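Collecting Demonstrations at Tevidgate: Notes on the Second Round

5 February 2018

The second round of data collection for the Vakex manipulation project closed last week, and I have been asked by several readers to set down how it was conducted. What follows is a personal account and should not be taken as the formal report, which Fasil Endale is preparing and which will contain the full tables.

The round produced 1,695 demonstrations, of which 132 were set aside at review. Most of those set aside were stopped early by the operator, and a smaller number had a fault in the recorded gripper width. We have kept them in a separate folder. Zsolt Hegedűs takes the view that an interrupted attempt still has something to teach a learning system, and I have come to agree with him, although the present training code makes no use of them.

The first round, carried out in July, relied almost entirely on boxes, tins and plain plastic cups. The resulting policy, which we call Dinsa, performed acceptably on those objects and poorly on anything transparent. It would close the fingers short of a drinking glass, or approach at an angle suited to the reflection and quite unsuited to the glass itself. The second round was therefore given over in large part to glassware, with 183 demonstrations devoted to ribbed vessels alone.

Ribbed glass is a demanding subject. The pattern on its walls scatters light on to whatever lies beneath, so that the brightest part of the view from the wrist camera may be the table beside the object. We considered diffusing the light and decided against it. Homes and restaurants are not lit for the convenience of a camera, and the examples should reflect that.

The same reasoning was applied to surfaces and to the items left lying near the object. Operators were asked to vary both between sessions and to record the change in the log. A veined stone pattern was included on purpose, as its pale lines are easily confused with the edge of a glass. Cut flowers were used in a number of the tabletop tasks.

Each operator completed 39 practice attempts before any of their work was accepted. The written guidance asked for a steady approach, a grip no firmer than the object required, and no correction of small errors by hand. If a grasp was poor, the operator was to release and try again within the same recording - a point on which the July guidance had been silent, to our cost.

Labelling was carried out in Bikanar, our own annotation tool, which remains slow when several recordings are open together. A revised version is promised. In the meantime, labels are being entered one session at a time, and the category for lying and upright vessels has been divided in two.

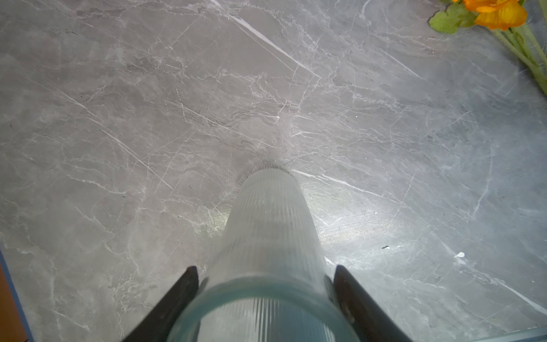 Training on the combined set will begin once the remaining labels have been checked. I expect to write again when the first comparison with the July policy is available, and the two sets of glassware results will be reported separately from the rest.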